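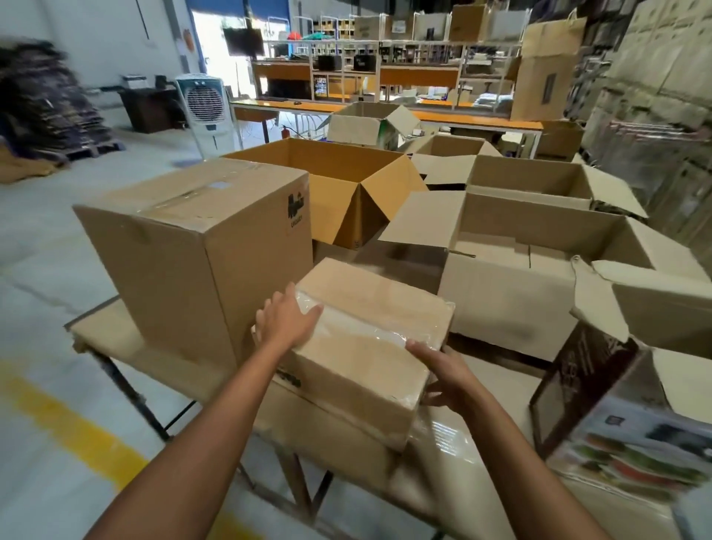

I moved 28 boxes of my grandmother's things across an ocean, and I'm still married. I'd like that on the record before we go any further.

My grandmother, Vibeke Arnardóttir, kept everything. Yarn labels, ferry timetables, 4 full sets of Bettencourt dinner plates with the little blue rim that she bought one saucer at a time. When she gave up her house last December, the family held a long phone call and decided that I had "the space." I have a garage. My husband would tell you those are different things.

So I learned about shipping! I called three companies. Feltis wanted everything measured to the half inch. Indport kept me on hold through an entire pot roast. I ended up with Erix, mostly for the man on the phone, who asked what I was sending and then stayed quiet long enough for me to hear how it sounded.

The quote was 600 dollars more than my husband's guess, and he'd guessed high (or thought he had). We talked about that for a while.

What surprised me was how much I loved the packing. I flew over for a week and Grandma and I sat on her living room floor with the radio on, wrapping things in old newspaper and stopping to read the newspaper. She'd hold up a gravy boat and tell me who had been rude at which Christmas. I wrote the best stories on the outside of the cartons in marker, so one of them said LAMP, AUNT'S DIVORCE and another just said DO NOT LET YOUR FATHER OPEN.
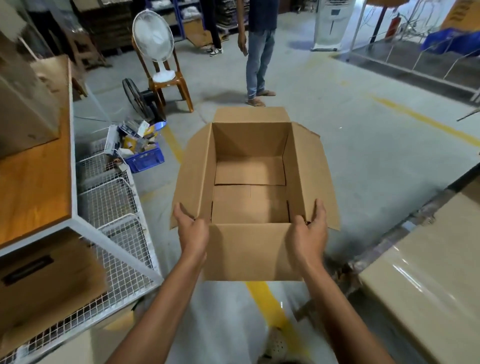

Start with a good, plain box.

I have a few opinions now. Books go in small boxes, always. Plates stand on edge, like records. Buy twice the tape you think you need, and don't let anybody over 80 near the dispenser, she will hide it from you.

Everything landed in my driveway on a rainy morning, and we lost one saucer. Grandma asked which one. I told her, and she said she'd never cared for it.

I've unpacked 6 boxes so far. The car lives outside. Some evenings I go out there with a cup of tea and open one, and then I call her up and we go through it piece by piece, and it's usually past her bedtime when we stop.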